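Water hardness and the small kitchen: Benvinda Nogueira on limescale
2023-11-01

Benvinda Nogueira has serviced domestic water heaters for Cimadix since she finished her apprenticeship. Most of her call-outs concern scale. "People report a noisy heater," she says. "The noise is steam forming under the deposit. The element itself is usually sound."

She begins with a test strip at the cold tap, then checks the thermostat. Scale forms faster as the set temperature rises, and she often finds the dial at maximum. Lowering it too far brings a different risk, from bacteria, so she keeps the stored water at 60 degrees and fits a mixing valve at the outlet.
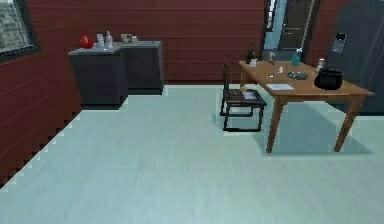

Softeners she treats with caution. A customer in August had bought a Driltard unit and plumbed it in after the heater. "It protected the tap and nothing else." She moved it to the incoming main, a job of up to 4 hours where the pipework is old.

For descaling she uses citric acid, 100 grams to 2 litres of warm water. Vinegar works too, but slowly, and the smell stays. The anode rod she inspects at the same visit. "If the steel core is showing, replace it. I carry spares in the van."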